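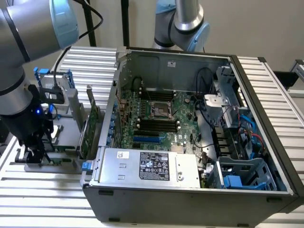
Bolgate Technical College, Department of Electronics Repair and Reuse

Review: the Hala two-arm disassembly cell, seen at the Stondov open day

By Teodor Haugland
Reading time: 2 min

Stondov ran its two-arm cell for visitors in April. I went with Silvana Bragança from our parts store to judge whether it would suit a teaching workshop. The demonstration unit was a Dell desktop tower, laid on its side between the arms with the board facing up.

The work surface is slatted metal. Small screws will find the gaps, and we would want a tray under it. The cell was shown with a fixed holder to the left of the case, with room for a circuit card on edge and a drive-sized part behind it. I liked the holder. It is plain, it keeps cards upright, and a student could see at a glance which slot is empty.

The gripper on the left arm has thin fingers, which suits cards and memory. The cable on that arm hangs in a loop down to a mount beside the wrist. I would ask for a shorter run or a clip before letting a class near it.

Ivar Solberg of Stondov ran the session. A full cycle in his program has 22 steps and covers cards, memory and drives. He quoted a changeover of 8 minutes between case models, provided the model is already in the library. Adding a new model takes a trained operator most of a day. Our intake is mixed, so that figure matters more to us than cycle time.

The control software, Coutinho, is clear enough. Steps are listed in order and can be paused singly. Error messages are numeric, and the lookup table is a separate PDF. Silvana asked about cable connectors. Solberg's answer was that latched connectors are still released by hand, and a desktop tower has plenty of wiring between the power supply and the drive bays.

Stondov rates the cell at 600 units a month on one shift. We process far fewer.

Rating: 2 out of 5 for our workshop. For a recycler with a narrow range of business desktops I would go higher.

Last updated: Thursday, May 1, 2025

Recent items
Bench power supplies for first-year students
Yamila Zapata on sorting memory by type
Anti-static mats, second look
Workshop hours for the summer term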